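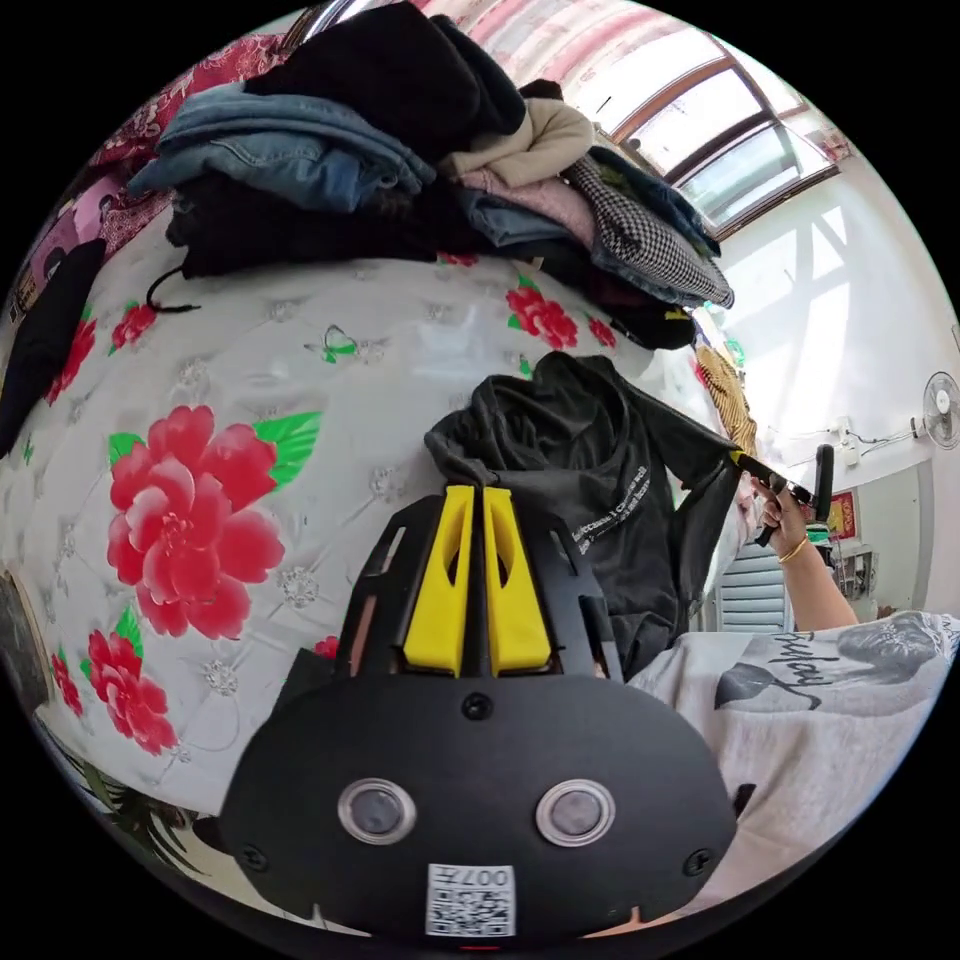 Lolell留言说,这东西拿在手里比看上去沉,叠到第三十件的时候,她开始认真怀念自己的十根手指。她还说,页面上最好先写清楚重量,别让人翻到最底下才找到。

行,那就先写重量。单只189克,不含手带。189克听起来像一杯酸奶,举一会儿确实也就像一杯酸奶,举一下午就像一箱酸奶了。手带另配,随盒附赠一对,建议用上。

Soturari 手持夹爪采集套装(双手版)
更新日期:2025年4月29日

这是一套给人用的机器人手。人握着它干活,夹爪上的镜头和传感器记下手怎么走、指头什么时候开合,回头拿去训练真正的机械臂。好处是不必先买一台机械臂搬进卧室,门框和家人都会感谢您。

适合谁
做模仿学习、双臂操作、柔性物体操作的实验室和小团队。特别适合那些已经在仿真里把衣服叠得非常漂亮、想知道真衣服是怎么回事的同行。真衣服会打滑,会翻面,袖子会自己缩回去,领口永远不在您以为的位置。

如果您只是想把家里的衣服叠好,请不要购买本产品。用手快得多。

盒内物品
手持夹爪两只(左右通用)
黄色软质指垫,已装一副,备用两副
手带一对
USB-C充电线两根,充电头请自备
标定板一张,请勿折叠,也请勿当杯垫
编号贴纸一版
纸质快速指南一份,完整手册在下载页

主要参数
单只重量:189克
最大开口:78毫米
单次录制时长上限:18分钟
本机可存片段数:3072条
指垫标称寿命:3000次开合
充电:USB-C,充电时不可录制
数据导出:有线或局域网

几条参数需要多说两句。

3072条是存储索引的上限,跟空间够不够没有关系。您录的每一条哪怕只有两秒,也占一个位置。有用户习惯按一下录制、想一想、再按一下停止,一个下午录了一大堆思考过程。清理工具在导出软件的第二个标签页里,可以按时长筛选,把太短的一并删掉。

指垫的3000次是在光滑塑料块上测的。夹牛仔布会短一些,夹毛衣会更短,毛衣还会把一部分自己留在指垫上。发现夹薄T恤开始打滑就该换了,两颗螺丝,螺丝刀不在盒里。

18分钟到了会自动停,提前一分钟振动提示。有人问能不能取消这个上限。不能,机身会发热,您的手腕也会。
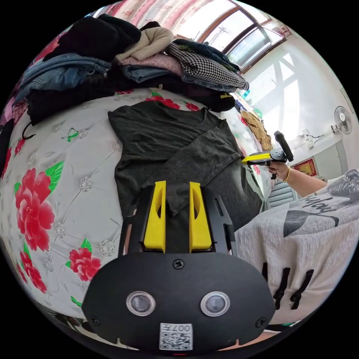 叠衣服这个任务我们自己用得最多,所以多写一点使用心得,供下单之前参考。

第一,先夹稳再拉。T恤的下摆和袖口是两层布,指尖只咬住一层的话,一拉就是一个口袋形的东西,后面的动作全都白录。建议指尖贴着床面往前推一点,等布拱起一道褶再合上。

第二,两只手别抢同一块布。人手会自动让开,换成夹爪以后这个本事会暂时消失,前几天常听到塑料碰塑料的声音。外壳经得起碰,放心。

第三,动作放慢,但别慢成表演。我们早期的一批数据慢得像在拆炸弹,训练出来的策略也继承了这种气质,叠一件T恤要沉思好几次。按平时叠衣服的一半速度来就可以。

第四,深色衣服在白天窗边最容易出问题。窗户太亮,曝光一压,黑T恤就成了一个洞。软件里有“固定曝光”选项,开录之前对着衣服按一次,比拉窗帘管用。

第五,背景不用收拾得太干净。花床单、没叠完的衣服堆,都可以留着。只在白桌面上学过的策略,进了别人家卧室会显得很没见过世面。

和Rodrigues指套版怎么选
Rodrigues是我们的另一条产品线,套在手指上用,更轻,动作更自然,捏扣子、拉拉链这类细活比较合适。缺点是人指和机械爪差得远,后期映射要花功夫。手持夹爪笨一点,可是它能做到的,装在机械臂上的同款爪子大体也够得着。预算只够买一样、手上又已经有机械臂的,选手持夹爪。还没决定用什么机械臂的,先别花钱,写信来聊。

关于Stellau软件
导出、标定、剪辑都在Stellau里完成,随硬件附送,不按月收费。界面的配色有过不少反馈,我们都收到了,七月的版本会改。同一个版本还会加上双手片段自动对齐,眼下需要在开录时把两只夹爪轻碰一下作为同步点。忘了碰也能手动对,就是费眼睛。

保修与退换
整机保修一年,指垫属于耗材,不在其内。收货十四天内、外壳没有明显磕碰的可以退。掉进洗衣机的不算质量问题,这一条是后来加的。

常被问到的
左右手编号能不能自己定?可以,贴纸贴好以后在软件里登记一次。
能不能沾水?不能。刚洗好的衣服请先晾干。
能不能只买一只?可以,在下单页选单手版。叠衣服不推荐,单手叠T恤的难处,您放下手里的东西试一下就明白。
指垫有没有别的颜色?目前只有黄色。黄色在大多数衣服前面都看得清,黄衣服除外。
发货要多久?有现货的话三个工作日内寄出,标定板单独用硬纸筒装,请一起签收。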